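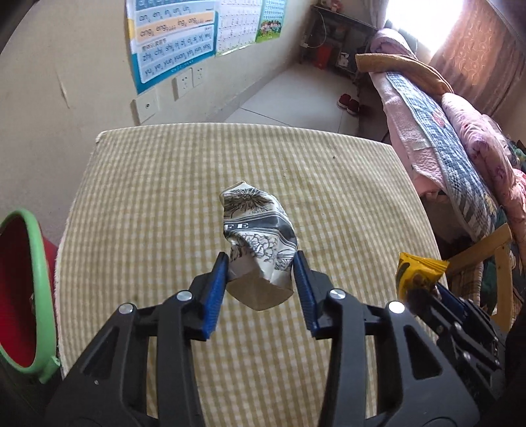

**Clarer supper club passes 2,000 meals**

What a spring it has been for the Clarer neighborhood supper club! The May dinner brought the running total to 2,000 meals served, and the line for seconds (Giang Sầm's caramel catfish, again) went all the way back to the coat rack.

The club started when Giang and Delphine Greenberg swapped recipes at the Kim Street bus stop and decided to cook for the block. By the end of last year they had served 1,624 meals, and now nearly 40 households take turns in the kitchen. Bảo Cao has taken over the rice, and it has never been better.

"I came for the soup and ended up with a key to the building," said Thư Võ, who runs the sign-up sheet and is already filling slots for the summer.

A recipe booklet is on the way too, with Delphine's plum cake on page 2 and plenty of notes in the margins. Dinner starts at 6:30 p.m. as usual. Bring a dish if you can, and a container for leftovers, as there are always leftovers!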